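Sorting and carrying a dark load to the washer

By Araceli Tejada

Dark clothing sheds lint and loses dye more readily than pale clothing, so it gets its own load. The steps below cover sorting, loading the basket, carrying it to a front-loading machine and choosing settings. Allow 20 minutes before the wash starts if the clothes have not been sorted.

What you need

A rigid rectangular basket with perforated sides
A front-loading washing machine
Liquid detergent suited to dark colours
A mesh bag for small items

Step 1: Sort by colour, then by weight

Put blacks and charcoals in one pile. Deep colours such as navy and teal can join them once they have been washed separately 2 times. To test a newer garment, dampen an inside seam and press a white cloth against it. If colour transfers, wash the garment alone.

Keep heavy denim out of a load of light knits. It holds more water and can throw the drum off balance during the spin.

Step 2: Prepare each garment

Empty the pockets. Close zippers and hooks, leave shirt buttons undone, and turn dark items inside out. Loose drawstrings should be tied or the garment placed in the mesh bag.

Step 3: Load the basket

Place the bulk of the darks at one end and lay any coloured item at the other. Keeping them apart makes it easier to pull the coloured piece if you change your mind at the machine. Do not press the clothes down. Sleeves and hems should not hang far enough to catch on furniture.
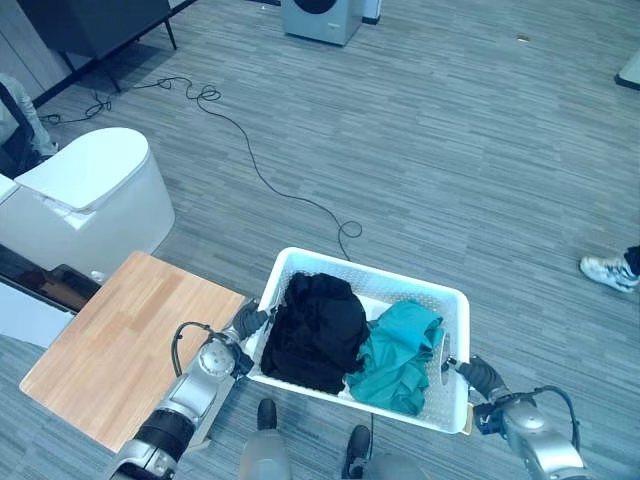 Basket held level by its short ends, black clothing on the left and a teal garment on the right.

Step 4: Carry it level

Grip both short ends at the rim and lift straight up. A full basket held by one side will flex, and older plastic can split at the perforations. Check the route first - power cords on carpet are hard to see over a load. Coil them or move them against the wall.

Step 5: Transfer to the drum

Set the basket on the floor in front of the door. Load one garment at a time and leave a hand's width of space at the top of the drum. Wipe the rubber door seal before closing, as lint left there will end up on black fabric.

Step 6: Settings

Water: cold
Cycle: gentle or darks
Spin: medium, 890 rpm or the nearest setting below it
Detergent: the amount marked for a medium load

Remove the clothes promptly when the cycle ends. Shake each piece once and hang it inside out, away from direct sun.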